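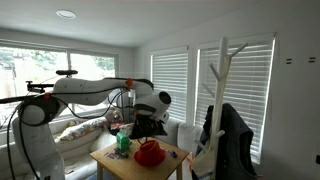

How long can I rent a flat from Fletard?

Anywhere from 13 nights to 300. Shorter stays belong to hotels, and longer ones start to look like an ordinary lease, at which point our lawyers would like a word with you.

What does "furnished" mean?

A bed, a sofa, a table, chairs to match or nearly match, curtains, and a kitchen you can cook in. Sheets and towels come with the Elov and Uysal buildings. In the Pastard building you bring your own, a rule that predates all of us and has survived several meetings.

Is there a deposit?

Yes, $300, whatever the size of the flat. It goes back to the card you paid with after the checkout visit. Ordinary wear is free. Red wine on a pale sofa is not ordinary wear, however ordinary your evenings are.

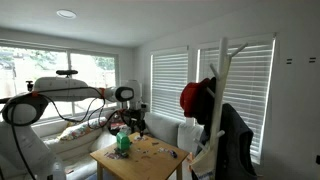

We also take $50 for each key that doesn't come back. That sounds steep until you've tried to get a locksmith to the Uysal building in March, when the parking rules change and the signs don't.

Can I move the furniture?

Inside the flat, move it wherever you like. Please put it back before you go. Wardrobes are fixed to the wall and should stay there. If you want something taken out entirely, write to the office before you arrive – the hallway is not storage, and neither is your neighbor's half of the landing.

Can I bring my own furniture?

Small things, sure. A desk, a lamp, the chair your back has grown fond of. Large sofas tend to meet the stairs at Elov and stay there for the afternoon. Measure first.
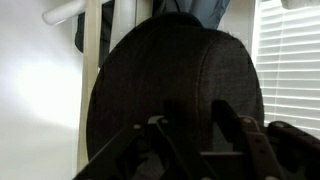
One tenant wrote to ask whether a piano counts as a small thing if it is an upright. It doesn't. A keyboard with headphones does, and the people downstairs will think well of you.

Are pets allowed?

Cats and small dogs, at Elov and Pastard only. Tell us when you book. We do find out, usually from the dog.

What about heat and internet?

Both are in the rent. The heat at Pastard is run from the basement and has its own opinions until 7 a.m. Bring socks.

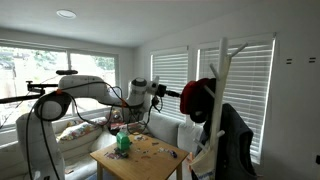

A former tenant at Pastard would like it added that the socks should be wool, and that flat 138 warms up last. We have passed this on to the boiler.

When do I have to be out?

By 11 a.m. on your last day. Leave the keys on the kitchen counter, pull the door shut, and check that you're on the right side of it first.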